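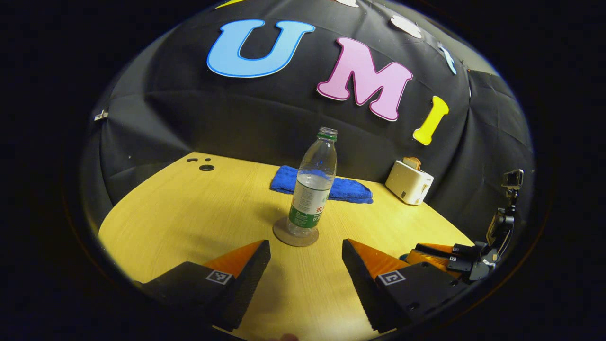

## 4.2 Le refrain avant le couplet : comment un chant s'installe dans l'assemblée

Venons-en au résultat qui nous a le plus enthousiasmés. Les neuf chorales suivies, de Plarance à Pendik, apprennent toutes les nouveaux chants gospel par le refrain, même lorsque la cheffe ou le chef de chœur annonce le contraire en début de répétition. Le couplet vient plus tard, souvent par bribes, et il arrive qu'il ne vienne jamais : dans le corpus de 81 chants, plusieurs circulent depuis des années sans que leur second couplet ait été chanté une seule fois en entier par l'assemblée.

Pour suivre cet apprentissage, nous avons relevé chaque reprise spontanée, c'est-à-dire chaque moment où l'assemblée relance une phrase sans y être invitée par le pupitre ou par la soliste. Le relevé compte 959 reprises. La grande majorité tombe sur la dernière ligne du refrain, et très peu sur la première. Ce déséquilibre, déjà perceptible dans la figure 2 (section 3), devient spectaculaire dès que l'on isole les chants sortis d'abord en single : la dernière ligne y est presque la seule à vivre hors de la partition.

Venckus avait proposé, à propos de répertoires plus anciens, de parler de « queue chantante » pour désigner ce segment final qui se détache et continue tout seul. Le terme fait sourire, mais il décrit à merveille ce que l'on entend à Makon le mardi soir, quand l'orgue électronique s'est tu et que les altos gardent encore quatre mots en boucle pendant que les ténors rangent leurs classeurs ! Žydrūnas Venckus travaillait sur des enregistrements ; nous avons eu la chance d'être dans la salle, et la boucle y est plus longue que sur n'importe quelle bande.

Que se passe-t-il lorsqu'un remix paraît ? Notre hypothèse de départ voulait que la version remixée déplace le point d'appui vers le pont instrumental, plus dansant et plus présent à la radio. Elle n'est pas confirmée. Les choristes de Cele, qui écoutent surtout le remix, chantent le refrain de la version initiale, au tempo du remix – combinaison qui n'existe sur aucun disque. Une soprano nous l'a dit très simplement : « La chanson, je l'ai apprise à l'église. Le remix m'a appris à taper dans les mains. »

Les réponses au questionnaire vont dans le même sens. Parmi les 200 choristes interrogés, ceux qui déclarent avoir découvert un chant en ligne le rattachent malgré tout à une voix entendue sur place, celle d'une voisine de pupitre ou d'un oncle au fond de la nef. Le nom de l'interprète d'origine est bien connu, parfois vénéré, mais il est rarement cité en premier. Nous y voyons un trait propre à la louange collective, que les études fondées sur les seules statistiques d'écoute ne pouvaient pas saisir.

Une réserve s'impose pour Pendik. La chorale y chante en trois langues et traduit ses refrains au fil des répétitions, de sorte que la « dernière ligne » change parfois de place d'une semaine à l'autre. Finlay Morrison, qui a transcrit ces séances, a choisi de suivre la mélodie et de laisser les paroles de côté. Nous avons conservé son découpage, tout en sachant qu'il gonfle légèrement le nombre de reprises pour les chants lents. Recalculés sans Pendik, les écarts entre première et dernière ligne gardent la même direction.

Reste la question du souffle, que nous n'avions pas prévue et qui nous passionne désormais : dans les chants les plus repris, la dernière ligne du refrain se chante d'une seule respiration, et la section 4.3 reprend le corpus sous cet angle.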